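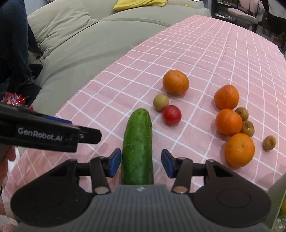
Test bake, sponge no. 3, October

Same base as last time, but cut the sugar from 115 to 100 g and swapped the butter for the Dandus baking block. Batter came out thicker. Added 15 g milk to loosen it, folded by hand, filled the cases two thirds.

Oven: the Tevik, lower shelf, fan off. First tray in at 9:40. Checked at 18 minutes, centers still tacky, gave them three more. The back row browned faster again. Need to turn the tray halfway, I keep forgetting.

Crumb is closer than no. 2 and holds a filling without tearing. Tops slightly domed, fine once frosted. Less sweet, which suits the lemon curd. Vanilla hardly comes through, try double.

Total batter weight 941 g, 35 g left in the bowl after scraping.

Next: repeat with Vuorinen flour, everything else the same. Bromen cases are nearly gone, reorder before the next batch. Two cakes from this tray wrapped and frozen, cut one next week and compare.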